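Progress report: Good practice rules for simulated household manipulation
Prepared for the Stellus program office
Grant holder: Okemari, automation practice group

Summary

Work under the grant is on schedule apart from one item, the door and cabinet rules, which will run into the next period. We now have 18 draft rules covering how a simulated task is set up, when a run must be stopped, and what has to be written down before a result can be reported. Four of them are new since the last report. The text went to Khaemba for comment and came back with changes to the wording of the stopping rules, all of which we accepted.

Approach and grasp rules

These rules deal with the period before contact. Rule 6 says the fingers must be open before the target comes between them, and that a grasp is logged only when both inner faces touch the target. Earlier drafts allowed a grasp to be logged on gripper position alone. Tiruwork Alemayehu went back over 168 logged grasps and found up to 18 that would fail the new wording. They have been relabeled and the old labels kept in a separate column.

Rule 7 covers targets close to a fixed surface such as a cabinet front. The written plan must name the surface and give the clearance to be kept from it. Simple gray shapes are acceptable as targets under this rule, provided the collision shape is stored with the run.

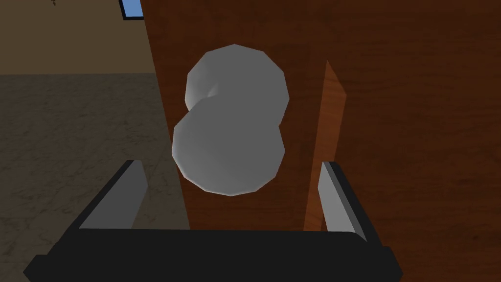 Door and cabinet rules

This section is behind. The draft treated a door as a single moving part, and that does not work for double doors with a knob on each leaf. Chaltu Araya has rewritten it so that each leaf has its own start angle, its own end angle and its own stop condition. For a robot with two grippers, the plan must say which gripper is assigned to which knob, and the two may not swap during a run.

We also added a floor check. Loose objects on the floor beyond the doors have to be listed in the setup file, including small ones, even if the task never sends the robot that way. Two reviewers thought this was too much work for the benefit. We have kept it in for now and will look at it again once the Clundico team has tried it.

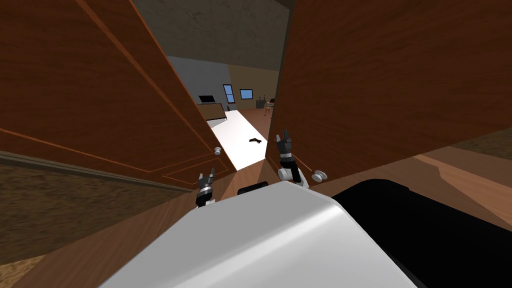

Okemari, May

Since the draft was circulated we have applied the full set of rules to 517 stored runs. The record-keeping rules gave the most trouble. Many older runs have no written stop condition, and we do not think it is right to add one afterward. Those runs will be marked as incomplete and left out of reported results.

Next period

Finish the door and cabinet section and send it to Khaemba.
Hold a Wednesday call with Clundico on the floor check.
Write a short checklist version of the rules for operators.

No change to the budget is requested. We ask the program office to confirm that the checklist can be delivered as a separate file.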